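Home News TV Music Celebrity Courts Photos

Reality show contestants ask judge to void contracts

Former contestants on the dating competition "Woma" were back in court in Bramton on Friday, asking a judge to throw out the contracts they signed before filming began.

The group of 8 says the agreements are so broad that they can't talk about their time on the show without risking a lawsuit. Each contract runs to 53 pages and bars the signers from giving interviews, writing books or posting about the production unless they have written permission.

According to the complaint, contestants were paid $600 a week during the shoot in Bragança, Portugal, and had to hand over their phones on arrival. They say they got the final version of the contract the night before their flights and were told there was no time to have a lawyer look at it.

Osis, the production company behind the series, denies that. Its attorneys told the court that drafts went out well ahead of travel and that every contestant initialed a page saying they had been given the chance to get legal advice. They also said secrecy clauses are standard in television — a show built around a surprise winner can't work without them.

The judge did not rule on the request but had questions for both sides. She asked the company why the clauses should still apply now that the season has aired and the winner is known. She then asked the contestants' lawyer why none of the group had complained before the reunion episode.

The contestants want the contracts voided and back pay for the days they say they worked past the agreed hours. Osis has asked for the case to go to private arbitration, which would keep most of the evidence out of public view.

Both sides have until December to file more papers. The second season of "Woma" has already been cast, and the network has not said whether the lawsuit will change its schedule.

A lawyer for the group said outside the courthouse that her clients are not trying to get the show canceled. Osis declined to comment after the hearing.

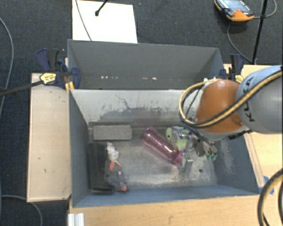

The network's own statement was one line long, saying it does not discuss pending cases and that reruns of the first season will stay on the air.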